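Good practice for home recordings: Shoshana Whitlock on rules people will follow

Caught Shoshana Whitlock between two calls and a train. She writes the working rules for hand-held gripper recording at Clateo, where people take a pair of grippers into ordinary homes and do ordinary jobs with them, so robots can learn from it later. The rule book was 8 pages in July. It's longer now and she isn't happy about that.

"Every time something goes wrong somebody wants a new page," she says. "Then you've got a book on a shelf. I'd like a sheet of paper you can read standing up."

So what's on the sheet? Privacy first. Mail, family photos, screens, anything with a name on it gets turned over or put in a drawer before the first take. Then consent, signed by every adult in the household, including the ones who are out that day. She's strict on that one. A roommate comes home at four, walks down the hall, and you've got a person in your data who never said yes. Recording stops. Take gets deleted, whole thing, not trimmed.

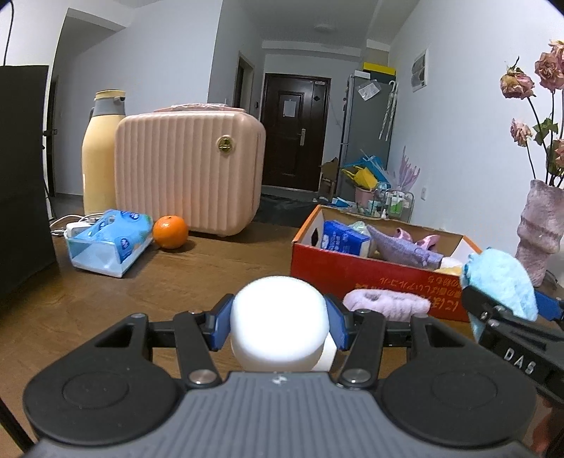
Tidiness is where she gets arguments. The first draft of the rules, borrowed mostly from lab work, said clear the table. Plain surface, one box, one object. Whitlock threw that out. She wants the orange left where it is next to the tray, the pink case standing behind it, vase of dried roses at the side, because a robot that only ever saw bare tables will be useless in a kitchen. "Leave the house alone," is how she puts it. "You move things for privacy and you move things for safety. Thats the list." Glass near the elbow, moved. Hot drinks, moved. Ugly clutter stays.

I asked about labeling, expecting a short answer. Wasn't short.

A take gets labeled by the person who did it, same day, in plain words. Pick up, place, close the lid. No guessing at intent. If the object slipped you write that it slipped. Whitlock went through 1743 takes from one batch last year and found slips labeled as successes, mostly by people who thought they'd get marked down for it. They wouldn't have. The rule now says in the first line that a failed grasp is kept and is paid the same as a good one.

"People are polite," she says. "They want to hand you something nice. I had to write a rule against being polite."

Of those 1743, 1258 made it through the check. The rest went back for relabeling or out. She doesn't think that's a bad rate, for a batch with no rule on failures. She'd expected worse.

Soft things get a section of their own. A hard round object has a shape, you close on it and it's there. Plush doesn't do that, knitwear doesn't, ribbon is worse. Her rule is open the jaws fully before you go in, approach slow, stop squeezing once the thing holds. Don't crush it to be sure. And don't dress the box between takes so the easy item is on top. Whatever is on top is on top.
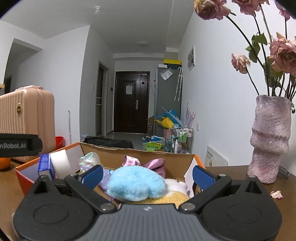

Mixed box seen from the gripper camera
Recording test, Clateo

Mixed boxes are her favorite test for a new operator. A fluffy light-blue plush lying over everything else, satin bow behind it, something knitted underneath. Where do you grip? She wants to see the person look before they reach. Newcomers tend to dive, she says, and pull up two items at once, and then there's the question of what to call that. (You call it two items. There's a code for it.)

Two hands is harder. The rule is one gripper works, the other waits or holds, and the waiting one stays out of the way of the first one's view. It took four tries to word that and she still dosen't like it. Ignacio Esposito, who trains operators at Hovton and uses an older copy of the same rules, told her his people just say "park it". She's thinking of stealing that.

Esposito was on the second call, so I got a few minutes with him too. He's less keen on written rules in general. "I can show somebody in ten minutes what takes her three paragraphs," he says. He does agree on breaks. Wrists get tired, tired wrists twist, twisted takes look fine on the day and awful a week later. Hovton stops every half hour. Whitlock's sheet says the same now, she got it from him.

Where they split is repetition. Esposito likes a long run on one task, up to 1000 takes across a team, same box, same items. Whitlock wants things shuffled far sooner. New order, different box, other side of the table, someone left-handed. Neither of them moved an inch on this while I was listening. It was friendly enough.

What about a shared standard, something across firms? Whitlock laughed a bit. There's a draft going around under the name Rivetti, she's read it, thinks the consent part is good and the labeling part was written by somebody who's never labeled anything. She sent back notes. Esposito hasn't opened it.

Last thing, and she had her coat on by then. Who checks the checkers? Each reviewer at Clateo gets a few takes slipped in that another reviewer already scored. If the two disagree, they sit down and watch it together, and if they still disagree the rule gets rewritten, not the score. It's how the page count got out of hand. She's cutting it again over the winter and wants operators to send her the lines they skip.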